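Subject: Re: [cullinane-pantry] Sauce making, bottles

> Is 22 minutes enough in the water bath for
> the small bottles? Flovton sheet says 27.

Go with 27. The 22 was for the old half-size jars. We have up to 13 kilos of tomatoes coming from Distunik in February – bring your own lids, and label everything with the batch number. Onions are sorted. Vinegar must be five per cent or stronger, so check the bottle before you open it. 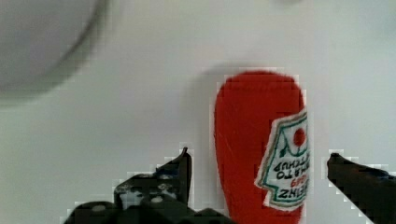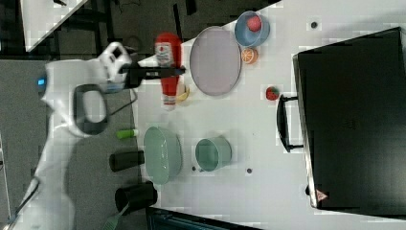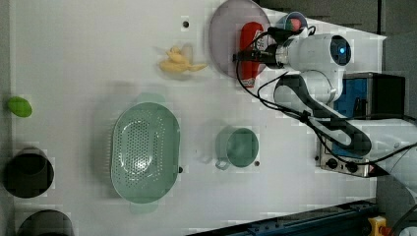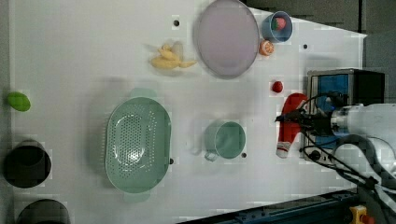

Last changed: February, 5:22 pm

Vandell hall has the big pots again, so leave yours at home.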